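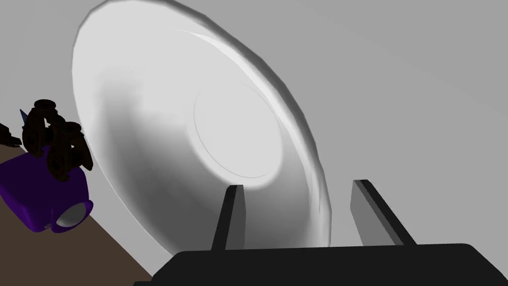
*Wrist view in the simulator: bowl, two-finger gripper, second arm on the left.*

# Drirnlow Handover Pack

Simulated two-arm scenes for people working on pick and place. Renders only, no hardware in the box. Made by Delorme, runs inside Stesstead 3 or newer.

**What you get**

- tabletop scenes with a white bowl and a second arm
- close-up views from behind the parallel gripper
- scene files you can edit, plain text
- email support, 2 seats per license

**Worth knowing**

Default light is soft and comes from above. Walls are plain gray in most views, swap them if your model needs clutter. Rims look a bit faceted up close, thats the low-poly mesh. High-poly set planned for December, free to current owners.

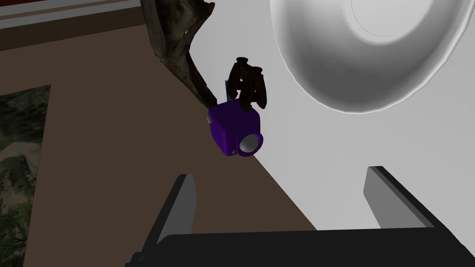
*Same setup, other view. Purple block under the brown claw, gripper fingers open.*

Jonen plugin users: update first, then load the pack. Old version reads the finger width wrong and you'll loose an afternoon to it. Fix is in the download folder.

License is per lab, 5 machines max. Need more, ask. No refunds once the key is used, but the trial scene is free so try that first.

Orders + bulk quotes: Ignacio Herrera, use the contact form. Say which Stesstead build you're on.

Page updated 2022-06-06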